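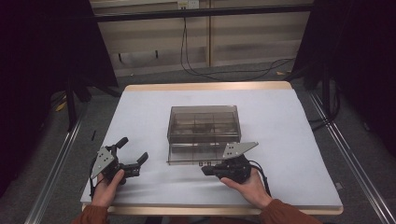
How much stock should a one-person craft business keep in the house?

Enough to cover what you'll use before the next delivery can reach you, plus a bit extra for the week when everything goes wrong at once. The rest of tonight's notes are really me going on about those two amounts.

Running a Small Making Business, session 4: stock, reordering and the dreaded count
Notes by Elie Farah

We ran out of time last session, so I'm starting where we stopped, with the difference between stock and clutter. Stock is anything you'll turn into money. Clutter is the bag of turquoise clasps I bought in my first year because they were cheap, and which I moved house with twice. On paper they were worth something. I'd paid for them, so they sat in my accounts as an asset, and I felt quite rich every March until I finally wrote them off.

Your stock falls into more than one kind and it helps to list them apart. There's raw material (wire, fabric, wax, whatever you start from). There's work in progress, meaning anything you've begun and haven't finished - please do count this, people always forget it. Then there are finished goods, and then packaging, which lots of you told me you don't track at all. You will the first time you have orders to post on a Saturday and no boxes to put them in!

The reorder point

This is the one bit of arithmetic tonight and it's a friendly one. Take what you use in a week, multiply by the number of weeks a delivery takes, and add your safety stock. When your pile drops to that number, you order.

Let's use earring hooks, as I know them far too well. Say I use 100 a week. My supplier, Zonness, takes three weeks. So I'll get through 300 while I'm waiting. I like to have two extra weeks in hand, so that's another 200, and my reorder point comes to 500. I've written that number on a bit of card and it lives in the bag with the hooks. When I can see I'm getting down to it, I order that day, even if I'm in the middle of something else.

Somebody asked last term why I don't just order when I notice I'm low. Well, I did, for years. The trouble is that you notice you're low when you're busy, and when you're busy you're using more than usual, so the three weeks feels like six. The card notices for me.

If your sales jump about (Christmas, weddings, the summer fairs) then you need a different weekly figure for each season. Two will do to begin with, a quiet one and a busy one. Look at last year's orders if you have them. If this is your first year, guess, write the guess down, and change it when you know better.

Buying in bulk

Everyone loves a price break. Jikik used to do a lovely one on kraft boxes if you took 3,000 at a time, and I was very tempted. Before you say yes to that sort of thing, ask how long you'd take to use them. At my rate it would have been several years, and in that time I changed my box size and my logo. Your money is stuck too. Cash sitting in cardboard can't pay for a stall at a fair or a new pair of pliers.

My own rule is that I won't buy more than six months of anything unless I know it's being discontinued. Yours might be different. Candle people, your fragrance oils go off, so be stricter than me. Fabric people, I know you won't listen, but dye lots are the one good excuse you have, so use it wisely.

Sharing an order is worth a try. Two of us split a delivery from Clarkine last spring and both got the lower price with half the quantity. Agree beforehand who pays the postage. I mean it, put it in a message.

Doing the count

You need to do a full count at least once a year, at your year end, because the value of your stock goes into your accounts. I do a smaller one every month on just the things that matter. Some tips from someone who has done it badly:

Count when nothing is going in or out. I start at seven in the morning with the shop set to closed.

Weigh small things. Weigh 100 of them, weigh the lot, and do the sum. Take the weight of the container off first, which I forgot for an entire year.

Write the number down before you look at what your spreadsheet says. If you look first, you'll find yourself counting towards it.

If the two numbers don't match, change the spreadsheet and make a note of the gap. Small gaps are normal - breakages, samples, the pair you gave your sister. A big one wants looking into, and it's usually a delivery you never entered.

Value things at what you paid for them, not at what you hope to sell them for. If something has gone so out of fashion that you'd get less than you paid, use the lower figure. For finished pieces, put in the materials. Whether you can include your own time depends on how your business is set up, so check with whoever does your books before you add it in.

Before next session

Pick one thing you buy regularly and work out its reorder point. Just the one! Write it on a card, put the card with the stock, and bring me the sum so we can go over it together. If you don't know your supplier's delivery time, dig out your last few order emails and use the slowest.

Next time it's pricing, so bring a finished piece and a rough list of what went into it. Tea is in the small room again, and bring your own mug as we were short.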